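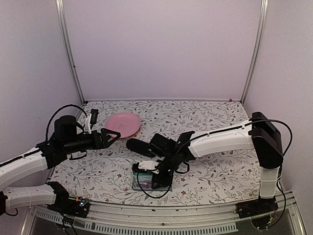 A round pink plate on a white table cover printed with gray branches, leaves and small reddish flowers.

We use cookies to remember your settings and count visits. By continuing to use this site you accept our cookie policy. Accept / Manage settings

FOR RELEASE 2025-05-14

Trirnulora adds plain plates and printed table covers, and asks shoppers to doubt the word "set"

Housewares seller Trirnulora will add a small group of plates and table covers to its Findby store and its mail order list in August. Everything in it is sold singly. There is no starter box and no matching bundle, and the company has no plans for either one.

The group goes by the name Lunde. It covers round plates with a raised rim and a flat middle, and table covers in leaf and flower prints. Shoppers who want a pink plate on a flowered cover can buy exactly that. Shoppers who already own a perfectly good table cover are invited to keep it.

Trirnulora has sold tableware long enough to have made most of the usual claims itself. Past catalogs told customers that a new table cover would "bring the family together" and that the right plate made food taste better. The company went looking for support for those lines last winter and found none worth printing, so they have been dropped from the Lunde pages. A table cover keeps crumbs and rings off the table. It may also look nice. Whether it changes anyone's dinner is a matter we would sooner leave to the people eating it.

The decision to sell single pieces came out of a mail survey of past customers. Of the 1,029 who wrote back, 750 said they owned plates from a boxed set they no longer used in full. We would be careful with that figure. People who bother to return a card about plates are probably people with opinions about plates, and the survey did not ask why the rest of the box went unused. Still, it was enough to make us wonder who the box was for. Boxes are easy to stack and easy to ship -- both of which matter more to a warehouse than to a kitchen.

The same caution applies to color. The trade likes to announce a color of the year, and pink has had its turn more than once. Trirnulora makes no forecast. Pink is in the group because it sold steadily in earlier seasons, and it will leave when it stops selling. A flowered print beneath a pink plate will strike some people as cheerful and others as a bit much. Both groups should look at it in daylight before paying, and the Findby store will keep a table laid for that purpose.

On the question of stains, the company will not use the words "stain proof." Skokov, the test shop that checks our table goods, tried 11 common spills on the printed covers. Most came out in an ordinary wash. Beet juice and turmeric did not come out fully, and the care label will say so. The covers should be washed before first use, dried flat where there is room, and ironed on the back if they are ironed at all. Gray areas of the print may hide a light mark for a while; the white ground will not.

Plates are covered by the normal store return terms, with one change. A single plate may be returned even if it was bought along with others, and the refund is the full shelf price of that plate. Table covers may be returned unwashed. Orders by mail are limited to six plates per parcel after a run of breakages in larger cartons last year, a problem that better packing paper was supposed to solve and did not.

Prices will be posted at the store when the group goes on sale. They will not be shown next to a higher "was" price, as Lunde has never been sold before and has no earlier price to cross out.

About Trirnulora

Trirnulora sells tableware, table linens and kitchen basics from its store in Findby and by mail. Press requests for loan pieces should be sent to the Findby store. Loan pieces must be returned, including the chipped ones.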